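Stillgate publishes first findings on everyday chores and machine handling

Most small tasks remain beyond reliable automation, says report, though progress on stacking and restocking is real

26 May 2025

Stillgate, the independent testing house for domestic and light commercial equipment, has today published the first findings of its Kenelis programme, which asks whether machines can yet carry out the ordinary chores of a household, a café or a shop floor to a standard that a paying customer would accept.

The report covers 296 separate chores, from folding a tea towel to refilling a shelf. Each was chosen because it is carried out daily in homes or small businesses and because it is usually learned in a few minutes by a new member of staff. Contributions to the list were received from 386 households and 200 small employers, who were asked which tasks they would most like to hand over and how much supervision they would be prepared to give in return.

The principal finding is that a machine which performs a chore well on one table often performs it poorly on the next. Changes that a person would hardly notice, such as a different height of worktop or a new brand of napkin, were enough to turn a dependable result into an unreliable one. Stillgate therefore advises buyers to treat demonstrations with care and to ask suppliers where, and on what items, a system has been tried.

Arnaldo Bastos, Head of Programme at Stillgate, said: "We are asked every week whether the machines are ready. For a narrow job, set up by someone who knows the equipment, the answer is sometimes yes. For the run of small jobs that fill a working day, the answer at present is no, and we think the public is entitled to hear that plainly. We also want to record that the position is better than it was when we drew up the first list of chores."

Thin and light items

The report gives particular attention to objects that are cheap, light and easily crushed. These include paper cups, food bags, cake cases and folded cartons. They are among the most frequently handled items in catering, and they were among the most difficult in the programme.

Paper cups supplied in a nested stack illustrate the problem. The rims sit so close together that a grip placed slightly too low will take several cups, while a grip that is too firm will bend the wall of the one required. Staff correct for this by feel. A machine must either sense the same thing or be taught from a large number of human examples, and the programme has drawn on hand-held grippers, worked by people, to supply them.
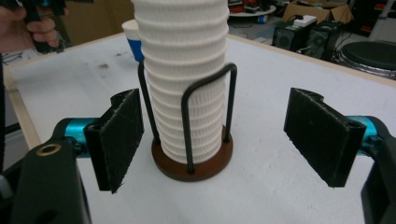

Results by type of chore

Chores were grouped by the kind of handling involved. Moving a firm, dry object from one known place to another gave the strongest results, and the report considers that such work is ready for limited use in premises where the layout does not change. Sorting cutlery and placing boxed goods on a shelf both fall within this group.

Separating, folding and wrapping gave mixed results. A system could often complete the task but took longer than a person would, and in a busy kitchen or at a till the delay would be felt by customers. Wiping and scrubbing were weaker still. Machines covered the surface but were poor judges of when it was clean.

Chores that combine several of these steps were the weakest group. Laying a table, clearing it and putting everything away calls for many small decisions, and one dropped item early on was frequently enough to spoil the remainder of the task.

Guidance for buyers

Alongside the report, Stillgate has issued a short guide for households and small firms. It recommends that purchasers ask for a trial on their own premises with their own stock, that they establish who will put matters right when an item is dropped, and that they count the time spent by staff in watching the equipment as part of its cost. The guide is free of charge.

The programme has been carried out with two partners. Vasylenko, the catering equipment supplier, provided counters, dispensers and consumables of the kind in use by its customers. Stesik, the engineering consultancy, advised on the design of the trials and took no part in the scoring.

Next stage

A second stage of the Kenelis programme will begin in August. It will extend the work to 700 trials in occupied homes and trading premises, with the same chores attempted in different rooms and by different systems. Stillgate will publish unsuccessful attempts together with successful ones, and suppliers taking part will be required to agree to this in advance.

Households and small businesses wishing to be considered as trial sites may apply to the Kenelis programme office at Stillgate. Premises of all sizes are welcome, and no previous experience of automated equipment is needed.

Notes to editors

Stillgate tests domestic and light commercial equipment and accepts no payment from manufacturers for the publication of results.

Copies of the full report and the buyers' guide are available from the Stillgate press office. Requests for interviews with Arnaldo Bastos should be sent to the same office.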